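Skellis keep Nyaga for one more season

Trimville, May 2022

Skellis have agreed a new one-year deal with midfielder Kerubo Nyaga, the club confirmed after training this morning, and anyone who has spent a cold afternoon on the east terrace these past few seasons will know what a relief that is. Her old contract had only weeks left to run, and there had been plenty of talk in town that she would be off to Vikum, who made no secret of wanting her during the winter break and who can offer a bigger ground and a shorter road to the airport.

Nyaga, who has made 249 appearances for the club in all competitions, signed the papers in the little office behind the ticket windows and then came out to say hello to the supporters who had been waiting by the gate. She stayed a good long while, too, signing shirts and programs and one very old scarf, and asking after people's children by name.

"I never wanted to pack up and go," she said. "I had my talks with Vikum, they were very polite with me, and I wish them well. But every time I tried to picture myself in another shirt I got a stomachache. So here I am, for one more year at least, and after that we will sit down again and see how the knees are doing."

The knees have been a worry, it has to be said. She missed five matches after the bad tackle in December, and Skellis won only one of them, which tells you plenty about how much of the team's play still runs through her. When she came back, against Rattanakul, she was given the last half hour and spent most of it telling the two young fullbacks where to stand (and they stood there, bless them, and the lead held).
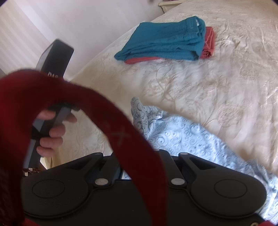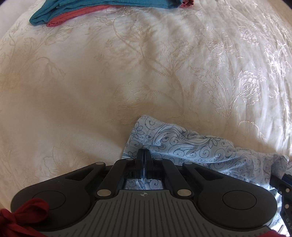 The new deal runs through the end of next season and includes the choice of a further year if both sides are happy with it, although the club would not talk about money and Nyaga laughed when she was asked. She was much more willing to talk about life on the road, which she says gets harder each year, all those early buses and late suppers. A nice bed with an embroidered cover and her clothes folded in a stack on top of it is her idea of a perfect evening before a match, she told us, and if there is a pot of tea within reach she will be asleep before the younger players have finished arguing over the card game. Her roommates on away trips have learned to keep their voices down.

On the field, the plan is for her to play a little deeper than before. The coaching staff want her in front of the back four, where there is less running to do and more passing, and she filled that spot in the last home match of the season, a 1-0 win that most of us will remember for the rain. She has scored only twice this year, both from free kicks, but her corners are still the best in the league by a long way and the big center backs would surely have been heartbroken to lose them.

There is also a second part to the agreement which deserves a mention. Nyaga will spend two afternoons a week with the club's under-15 girls, helping out at their practice sessions on the lower field. She has been dropping in on them for a while anyway, whenever the treatment room let her go early, and the club thought it was high time she had a proper coat with her initials on it and a small wage to go along with it.

Season tickets for the new campaign went on sale at lunchtime, and 258 were gone by the time the office closed, a very good first day for a club of this size. The total for the whole of last season was 451, so there is every chance that the old mark will be passed well before the first ball is kicked. Prices are the same as last year, and children under ten get in free with a grown-up, though they do still need a ticket, so please remember to ask for one at the window.

As for the rest of the squad, two more players are out of contract this summer and talks with both are going on. The club hopes to have news of the reserve goalkeeper first. The players now have a few weeks off before they report back for preseason, which opens with a friendly at Rattanakul and then a home match on the main field at Trimville, with the kickoff time still to be settled. Nyaga says she plans to spend her break visiting her mother, eating far too well, and doing the knee exercises she has promised the physio she will do every single morning.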